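Section 2: Setting Up Your Evening Wind-Down

Okay, you've got the Orberg journal app installed and you've picked a name for your notebook (mine is called Jusitz, after a village I've never been to, don't ask). Now we get to the part I like best, which is building a wind-down you'll stick with on a bad day as well as a good one!

Before you start, put your phone on its charger and get a glass of water. I do mine at 9:30 p.m. Yours can be earlier or later, but keep it the same for the first couple of weeks.

1. Open Orberg and tap Evening. If it asks whether you want the long version or the short one, pick short.

2. Set the worry timer to 100 seconds. Write down whatever is bugging you, spelling mistakes and all, and stop when it chimes, even in the middle of a word.

3. Read your list once. Put a star next to anything you could do something about tomorrow. Leave the rest alone.

4. Tap Breathe. The default is 300 seconds, and I found that way too long at first, so I cut it in half and worked my way back up over March.

Note: The app counts your breaths out loud unless you turn the voice off under Sounds. I forgot this once on a night train. Sorry, everybody. 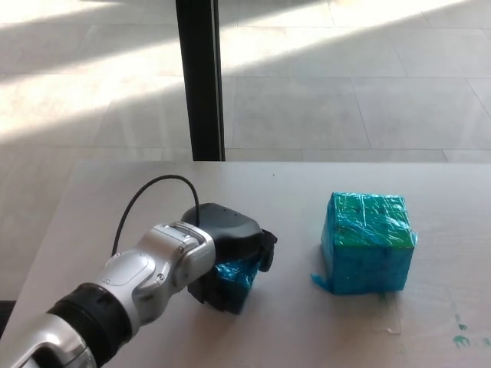
5. When the breathing part ends, write one line about something that went okay. It can be tiny. I have a whole page of entries that just say "soup."

6. Close the notebook with the Lock button. If you only swipe away, the reminder will buzz again in 2 hours, and that's a rotten way to wake up.

Caution: If you miss a night, don't go back and fill it in. My friend Caradog Llewellyn tried to catch up on a whole month in one sitting and came out of it grumpier than he went in (he's fine, he just skips the blanks now).

Caution: A journal isn't a counselor. If your list is scaring you, or you've been feeling low for weeks and it won't lift, please call your doctor or talk to someone you trust. You can do that tonight, before you finish setting anything up.

To move entries over from an older notebook, go to Settings, then Import, and choose Illosus format. I brought over 1,565 entries that way and it took one long bath. Keep the app open until the bar fills up, then check that your oldest entry shows the right month.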